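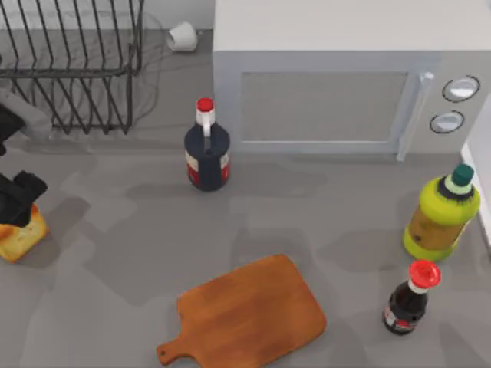

厨房台面仿真单元:工作记录,十一月

记录人:Oda Backlund
抄送:Sorin Marinescu,Nelu Ilie,Efthymia Margaritis

一、开始时的状态

上午九点接手。Gheorghița 昨天留下的字条写得很短:“下面的夹爪夹面包时发抖,请看一看接触参数。”我先没有改任何东西,只是把 Wirnach 场景按原来的配置重新载入,用同一个随机种子运行了两次,两次都发抖。这样我可以放心,问题能够重现。

台面上的物体用的还是厨房那一套:碗碟架、微波炉、三个瓶子、砧板、面包。两个夹爪都从左边进来,上面的一个停在碗碟架下方,下面的一个在面包上。我这次只处理下面的夹爪。上面的夹爪保持原位姿,关节锁定,不参加试验。

二、发抖的样子

手指接触面包以后,法向力没有稳定下来,在曲线上像锯齿一样。手指的位置变化很小,用眼睛看几乎看不出,可是力的曲线很清楚。抖动一直继续到抬起的阶段,有时候面包因此在手指之间慢慢转动,最后从靠近身体的一侧滑出去。

我起初怀疑是夹爪控制器的增益太高,所以把比例增益降低了一半。抖动变慢了,幅度没有变小。然后我把增益恢复到原值。以后请不要再试这个方向,Nelu 在夏天好像也试过同样的事情,他的记录里有一行,我后来才找到。

三、原因

面包的碰撞体是从网格自动生成的凸分解,一共 27 块。切面那一侧的小块特别多,因为那里的网格有许多细的凹凸。手指压下去的时候,接触点在相邻的小块之间跳来跳去,每一步求解出来的法线方向都不一样。控制器跟着这个方向修正,于是就抖了。

砧板没有这个问题,它的碰撞体是手工做的,板身一块,手柄一块(手柄上的孔没有做进去,我们不需要用它挂东西)。瓶子也没有这个问题,全部是圆柱加一个圆台。

四、修改

1. 面包的碰撞体重新做,从 27 块减少到 7 块。切面一侧用一块平的,外皮一侧用六块近似弧形。显示用的网格没有动,所以渲染出来的样子和以前一样。

2. 手指垫的接触刚度降低,阻尼提高。具体数值写在 Rastgate 的配置文件里,注释标了我的名字缩写。改之前的值也留在注释里,没有删除。

3. 求解器的子步数从 1 改为 2。这样运行会慢一点。Efthymia 如果觉得批量运行的时间不够,请先来问我,再改回去。

4. 面包的质心检查过,原来偏向外皮一侧太多,已经移回几何中心附近。这一项不是发抖的原因,但是和面包转动有关系。

五、校准夹爪的零位

既然已经打开了配置,我顺便把下面夹爪的开合零位也检查了。完全闭合时,两个手指之间应该没有间隙,也不应该互相穿透。结果有一点穿透,很小。Sorin 说这是上次更换手指模型的时候留下的,新的手指比旧的厚,零位却没有跟着改。我按照新的厚度重新设定了零位,然后空夹、全开、半开各检查一遍,都正常。

上面的夹爪用同样的手指模型,应该有同样的偏差。今天没有改,请见最后一节。

六、试验

午饭以后用新的配置做抓取试验,一共 100 次。每次面包的初始朝向随机,位置只在台面左侧的小范围内变化。其他物体固定不动。动作是:下降,闭合,等待力稳定,抬起,保持,放回。

力的曲线现在是平的,只在刚接触的时候有一个小尖峰。我认为这个尖峰可以接受。100 次里有 2 次失败,两次都是朝向比较极端的情况,手指落在面包的端部,夹住的部分太少。这属于抓取规划的问题,和接触参数没有关系。我把这两次的种子保存在 Bozsik 目录下面,Gheorghița 需要的话可以直接取用。

我也担心子步数增加以后,别的物体会不会受影响,所以让三个瓶子在台面上静置了很长一段仿真时间。没有瓶子自己移动或者倒下。黄绿色的大瓶子以前有时候会慢慢地漂,这次没有看到。可能是子步数的好处,也可能只是运气,我没有继续查。

七、日常维护时请注意

更换物体模型以后,不要直接用自动生成的碰撞体去做抓取。先打开碰撞显示,看一看夹爪会碰到的那一面。小块太多的话,请手工合并。

更换手指模型以后,零位一定要重新设定。我在检查表上已经加了这一行。

碗碟架的金属丝很细,碰撞体现在是一根一根的胶囊。没有夹爪靠近它的时候没有问题。以后如果要把盘子放进去,求解的负担会很大,需要提前商量。

八、还没有做的

上面夹爪的零位。Nelu 说他来做,需要先解除关节锁定,注意不要让它下来的时候碰到下面的夹爪。

手指落在端部的情况,交给 Gheorghița。

微波炉的门把手现在没有关节,只是一个固定的形状。Efthymia 问过能不能打开,目前不能。

新的配置已经合并到主分支,旧的配置另外存了一份,文件名后面加了 old。下午五点退出,单元处于停止状态,两个夹爪都停在初始位姿。

补充:Sorin 看了力的曲线以后,问那个小尖峰是不是和下降速度有关。我把速度降低后又做了几次,尖峰确实变小了,但是每次抓取的时间变长。暂时保持原来的速度。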